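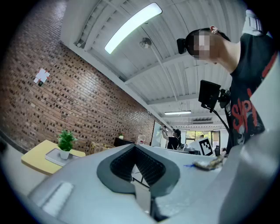 Hair pulled back from the forehead, short sleeves and a small earring.

Dressing for Practical Work at Akwood

These instructions apply to everyone who takes part in practical sessions in the Akwood workrooms. Please complete the steps before entering the room.

1. Store coats, bags and scarves in the lockers outside. Locker keys are issued at the front desk against a deposit of 20, returned at the end of the day.

2. Tie or pin hair away from the face. Hair that reaches the shoulders must be fastened at the back. Elastic bands are available from the desk.

3. Wear a close-fitting top with short sleeves, or roll long sleeves above the elbow and check that they stay in place when you bend forward. Printed T-shirts are permitted. Hooded tops with loose cords are not.

4. Remove rings, bracelets and hanging earrings. Small earrings may be kept in. Akwood does not accept valuables for safekeeping.

5. Put on flat, closed shoes and tie the laces. Sandals are not allowed in any workroom - this includes the summer sessions.

6. Report to the session leader, who will confirm that you are ready to begin. If an item must be changed, spare T-shirts are kept in cupboard 13.

Participants who cover their hair for religious or medical reasons should tuck in the loose ends. Questions about clothing may be sent to Ayten Duman before the first session.

Related pages
Booking a locker
Workroom opening hours in December
Washing and returning spare T-shirts

Contact Akwood | Copyright Akwood | Back to top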